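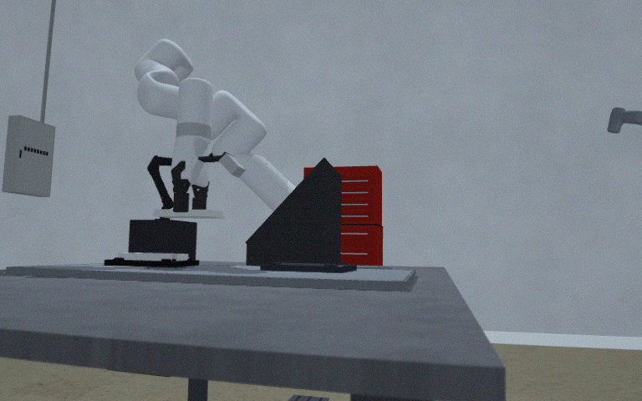

October 11, 2021 – Psalms workshop, session 2

Read Psalm 30 aloud twice, once fast and once slowly. Slow was better. Maximiliano asked why verse 5 puts the weeping at night and the joy in the morning. We stayed on that for 30 minutes and never got to the dedication heading.

Asger thinks David wrote it after an illness. I lean that way but want to check the Otamar notes first.

To do: copy hymn 299 for everyone. Next week start at verse 6 – "I shall never be moved."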